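About Drondell

Drondell is a television and film reference service. We maintain cast, crew and episode records for scripted series, with an emphasis on guest and supporting performers whose work is often listed incompletely elsewhere.

The database was started by Neville Heywood as an index to one sitcom, Furnival, and now covers 231 series. Entries are compiled from on-screen credits. Where a performer was uncredited, the entry is marked as such and a second source is required before publication.

Ruth Clegg edits the obituaries and career summaries. Corrections sent by readers are reviewed within 24 hours - disputed credits can take longer. Stage names are cross-referenced to earlier billings.
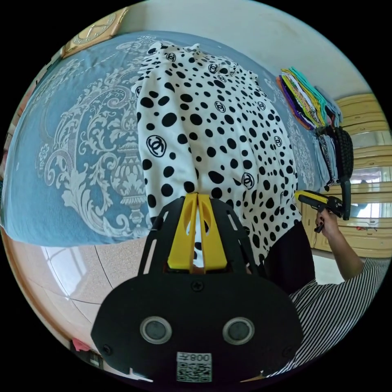 Polka-dot garment on a blue damask-pattern bedspread.

Drondell also publishes Sarkeck, a monthly list of additions and amended entries. Licensing requests for more than 1000 records should be sent to the data desk. The office is closed for the first week of October.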